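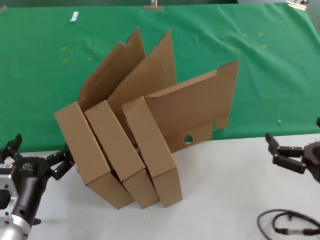

Jummai Shehu
Yes to everything in the first post, except the plastic bags! I've been in the Ulska swap for 11 rounds now and every puzzle I've mailed has gone out in a plain cardboard mailer with the pieces in a cotton drawstring bag. Zip bags pop open. They popped open on me in January with a Kandasamy 2,000-piece harbor and I was picking sky out of the packing paper all evening. The cotton ones cinch down tight and the next person gets to keep using them.

Home Forums Swaps New Posts Members Log In

Forums > Puzzle Swaps > Mailing without the original box?

edgepieces_first
Oh no, not the harbor!! That's my favorite one they ever did. Did you find it all?

Jummai Shehu
All but one, and it was a cloud, so I'm choosing to be calm. I put a note in with it before I sent it on.

tabbycat_tess
Can I argue for the original box though? Half the fun for me is opening the mail and seeing the art on the lid, all a little scuffed up from the people who had it before. I know it costs more to ship. I don't care. A puzzle in a bag with a printout of the picture feels like getting a birthday cake as a list of ingredients.

marlowe_v
Tess, I'm with you on the lids, but have you priced it lately? Those big square boxes are mostly air. My last one to Prorkthorpe cost more to mail than I paid for the puzzle at the library sale. With a flat mailer I can send two for the same money, and two puzzles is better than one puzzle and a lid.

tabbycat_tess
Two puzzles IS better, fine. I still want the lid.

edgepieces_first
Could you cut the front off the lid and lay it flat in the mailer? I did that with a Zernside garden that had all four corners split anyway, and it looked great. You get the real art at full size and it stiffens the package.

tabbycat_tess
You CUT a Zernside???

edgepieces_first
The corners were gone! It was held together with masking tape!

Jummai Shehu
I love this idea and I'm sorry, Tess, I'm doing it tonight. Only for the wrecked ones, I promise.

marlowe_v
One thing on the mailers. Fold every crease all the way over once before you put anything in, and then fold it back. I used to go straight to closing the lid and it would bow up in the middle, so then I'd use way too much tape. Press the side flaps in at the bottom of the seam first and work up. Mine close with one strip now. I buy them in packs of 50 and split the pack with my sister.

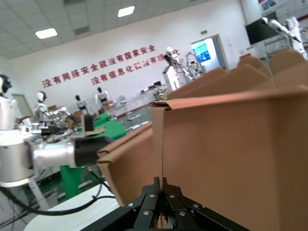
Page 2: Bags, lids and missing pieces

pine_and_oats
New here and so excited to find this thread! I have 5 puzzles ready to go and no idea what I'm doing. Do people count the pieces before sending?

edgepieces_first
Welcome!! Some do, I never have. I just do the puzzle again, which is a great excuse.

marlowe_v
I disagree a little. If you aren't going to redo it, say so on the slip. "Complete when last done" is fine with me, but "complete" should mean complete.

pine_and_oats
That makes sense. Two of mine I finished last week, so those can go out as complete. The rest I'll do over first. One of them is all penguins, so wish me luck.

tabbycat_tess
Penguins! Please put me down for that one. With the lid, if it has one.

pine_and_oats
It does, and it's in perfect shape. Sending you a message now!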